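How Root Beer Gets Its Fizz
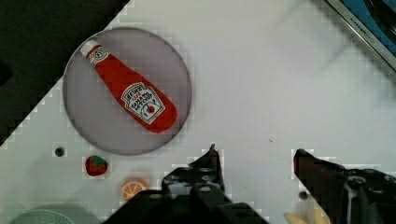

Page last changed: March

Root beer is a sweet brown soda. It has no alcohol in it. Long ago people made it at home from roots, bark, and leaves, and every family had its own mix.

The bubbles are a gas called carbon dioxide. It is the same gas you breathe out. There are 2 ways to get it into a drink.

The old way uses yeast. Yeast is a tiny living thing, much too small to see. It eats sugar and gives off gas. If the bottle is shut tight, the gas can't get out, so it goes into the drink. The cold of a refrigerator slows the yeast down.

The new way is faster. A machine pushes gas into cold, flavored water. Cold water holds more gas than warm water -- that is why a warm soda goes flat so quickly.

The Pleltik soda works in Drornulton uses the new way. It fills nearly 600 bottles an hour and makes 13 flavors. 6 of them are kinds of root beer, and the darkest one is called Heten.

Why does root beer have such a thick foam? Plain soda bubbles pop right away. Many root beers have something added, often from the yucca plant, that makes the bubbles stronger -- so the foam sits on top for a while.

Words to know
Carbonated: filled with carbon dioxide gas
Yeast: a tiny living thing that eats sugar
Flat: with no bubbles left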